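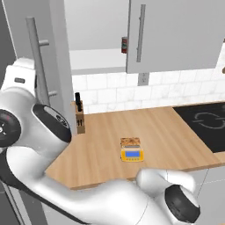 Hi all,

Thanks to everyone who wrote back, on the list and off it. Quoting Wouter because his mail is the one that got me looking in the right place:

> On the kitchen failures: are you sure it's the policy? We had the same symptom at Wendholm in May, arm drives nicely toward the goal and then just leans on something until the episode times out. For us it was a stale collision mesh. Before you retrain anything, draw the collision geometry over the visual one and have a look. Also, what is your torque limit doing? If the arm can lean for that long without a stop, I'd call that the bigger bug.
>
> Wouter Van Rooij

So, Wouter, you were right on both counts and I owe you a coffee.

Some background for people who skipped the first thread. We run the Druvon kitchen set in sim, and the task that fell over is the one where the arm has to get the little red can off the shelf in the open upper cabinet and put it down on the wood countertop. Out of 400 episodes we had 17 where the elbow stopped dead next to the tall gray door on the left and the controller kept pushing. I spent far too long blaming the policy (sorry, Yuzuki, I know you said it looked fine to you).

I drew the meshes last night like Wouter said. The long vertical handle on the tall door has a collision shape that is one solid box, and it's way fatter than the bar you see rendered. There's no gap behind it, and it sticks out into the room farther than it should. Somebody swapped the handle model for a slimmer one and never regenerated the box. The arm was stopping against thin air, as far as anyone watching could tell.

The handle on the right upper door has the same problem, by the way, but the arm hardly ever goes near it so it never showed up in the logs. The yellow scale on the counter is fine, I checked, and so is the knife block.

Now the part that bothers me more. The stall check is supposed to end an episode after 21 control steps without motion. Ours was set to 900! I dug through the history and it was me – I raised it while chasing a slow gripper close, and then it rode along into the shared config. Tomoyo's group pulls that same config for the real cell at Kikuchi. She has confirmed they override it locally, so no real arm ever ran with it, but that was luck and I don't like it one bit.

What I've pushed so far:

- new collision shapes for both long handles, built from the bar and its standoffs
- stall limit back to 21 steps
- a startup check that refuses to load if the stall limit is over 100 on anything tagged as hardware

I reran the 17 bad seeds with the new shapes and none of them stall by the tall door anymore. Two now miss the can instead, and I think those really are the policy, so Yuzuki, they're yours if you want them. The full 400 are running now.

If you pulled the shared config from Fesow any time since May, please grep for `stall_steps` and tell me what you find, even if it's fine. Hortensia, I'm looking at you in particular, because your fork is old enough that I can't tell which value you got.

One open question: does anybody have a decent script for comparing visual and collision meshes across a whole asset folder? I did these by eye and I really don't want to do the rest that way. I'd be happy with something ugly that prints the distance between surfaces and flags the big ones.

Cheers,
Hideaki Honda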